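Flastness Listening Project
Call for participants: families and friends of people who died in police custody or during a police stop

Posted 19 May 2026

We are a small team of researchers and one radio producer, and we are looking for people who want to speak about the time after a death involving the police. Many reports tell what happened in the street or in the police station. Much less is written about the weeks that followed: who called the family, who came to the door, what the officials said and in which tone, and how it was to hear strangers on television discuss your brother or your mother.

The project is called Flastness, after the street where our first office was. It is led by Syafiqah Sinaga, together with Murdo Strachan, who worked many years as a court reporter. The recordings will become an audio archive and a written report on how public officials talk to bereaved families. The report will be sent to police departments, mayors' offices and other public bodies, and every participant will receive a copy before it is printed.

Who can take part

You can take part if you are 18 or older and a relative, partner or close friend of yours died in police custody, during an arrest or after a traffic stop. It does not matter how long ago it was. It does not matter if there was a trial, a settlement or nothing at all. You do not need to have spoken in public before, and we are especially glad to hear from people who were never asked by a journalist.

If a court case is still open, please speak first with your lawyer. We can record you later, when the case is closed, and we will keep your place.

We have place for 22 participants in this round. If more people write to us, we will keep a waiting list and inform everybody honestly where they stand on it.

What we ask from you

First there is a telephone call with Kenna Cowie, who coordinates the interviews. It is a short call and it is not recorded. She explains the project and you can ask her anything, also things which seem small. After this call you decide if you want to continue.

Then we make 2 recorded conversations, with a pause of at least one week between them. Each one takes up to 90 minutes. You can bring a person you trust, and this person can speak also or only sit with you. You may stop at any moment, skip a question, or ask that a part is erased.

The conversations take place in our rooms at Uvholm House, on the ground floor. There is a step-free entrance from the parking lot side, and the bus stops in front of the building. If travel is too difficult, we can come to your home or to a library near you. Children are welcome at Uvholm House while you are speaking. A colleague stays with them in the next room, and you can leave the door open between the two rooms if this makes you calmer.

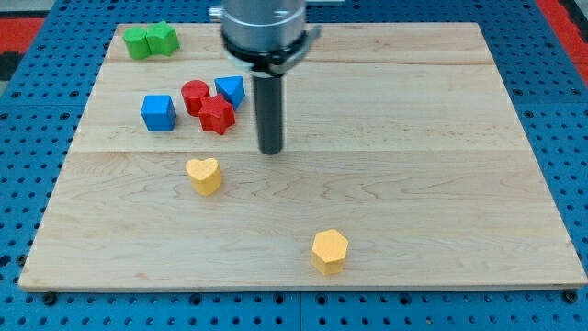

What you receive

Each participant receives 900 dollars, paid half after the first conversation and half after the second. If you decide to withdraw after the first one, you keep the money. Travel, parking and child care are paid separately against a receipt. Please tell us if you cannot pay in advance, and we will buy the ticket for you.

A counselor, Nima Amini, is available before and after each recording without cost. She does not work on the report and does not tell us what you discuss with her.

Your name and your words

You choose if we use your full name, your first name or no name. You can change your mind until the report goes to the printer. The recordings are stored on an encrypted drive and only the project team can listen to them. We do not sell material to television or newspapers, and we do not give your contact details to any journalist, political campaign or party.

How to apply

Write a few lines to the project office or leave a message by telephone, extension 539. Please tell us your name, how we can reach you and at which hours it suits you. You do not have to describe the death in your message. You can write in English, French or Spanish. Messages in French are answered by our colleague Régis Bouvier.

We accept applications until the end of June. Kenna will answer every message within five working days, also when the answer is that we need a little more time.

If you know somebody who could be interested, please pass this page to them and let them contact us by themselves.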